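Shopping for a robot with somebody else's money

So the spreadsheet is now on version nine and I've started dreaming about it, which is probably a sign I should write some of this down.

Quick recap if you missed the last post: Natnael Seyoum and I have been asked to put together the equipment plan for the laundry corner at Skimurico. Two arms, a pair of grippers, cameras, all the bits that go with them. I assumed the arms would be the hard part (they're the big scary line at the top!) and everything else would be small change.

Well, no. The arms took us an afternoon. Lernow and Biltent both sent quotes, they were close enough that we went with the one whose support desk picks up the phone, and that was that. It's the small stuff that's eaten my March.

Take cables. I'd put in a token amount and moved on, and then Natnael sat down and listed every lead with its length, plus clips, sleeving and spare connectors, and came back with 320 pounds. I argued. I lost. I'd also forgotten wrist cameras need mounts, and that mounts need screws, and that somebody will drop the screws.

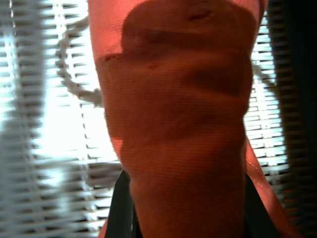
Fingers were the next row to blow up. We had one set per gripper in the plan and Kazue Tanabe, who has run more of these projects than the two of us put together, wrote "and when they wear out?" next to it in red. Fair enough. Korletey sells spares in packs for 144 pounds, so I've put 2 packs in and stopped pretending that fingers last for ever. Cloth is fiddly stuff, a thin sheer top behaves nothing like a heavy towel, and I'd like to be able to swap tips without raising a purchase order each time.

Then there's the basket question, which I'm a bit embarrassed to say took up a whole meeting. Solid plastic or woven? Deep or shallow? I wanted whatever was cheapest. Natnael wanted something with a proper rim to get hold of, and he's right, it's the rim you end up caring about. 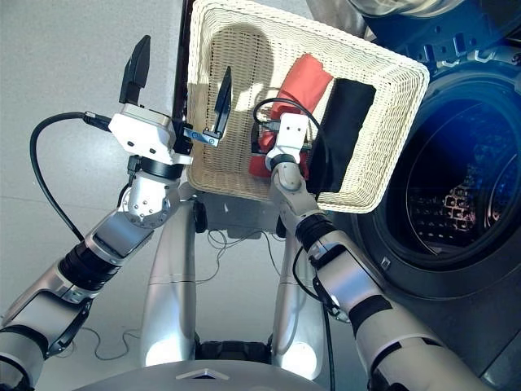

Basket up, two garments in it, washing machine door open.

I've budgeted for a few of those, and they're the only thing on the whole list I could buy in my lunch break.

The washing machine is the other thing I'd tell anyone planning a setup like ours to sort out early. Front loader, please, and check which way the door swings before you decide where the arms are going! I drew a lovely floor plan with the door opening straight into the space I'd saved for the right arm and didn't notice for a week. Moving a rectangle on a drawing costs nothing. Moving a plumbed-in machine was quoted at 1,350 pounds, and I had to go and make a cup of tea.

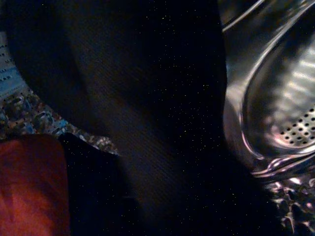

Lighting is still an open row, by the way. I've got a lamp in there with a question mark for a price. Dark clothes are a pain for cameras, as anyone who's tried to find a black sock at six in the morning will understand, and Natnael would like two lamps while I'd like to see what one does first. Kazue is staying out of it.

Still to do: insurance (I've left two voicemails), a decent trolley, and a contingency line that doesn't get raided before we've ordered anything. If you've priced up something similar and there's a row I've missed, do shout in the comments, preferably before I send version ten.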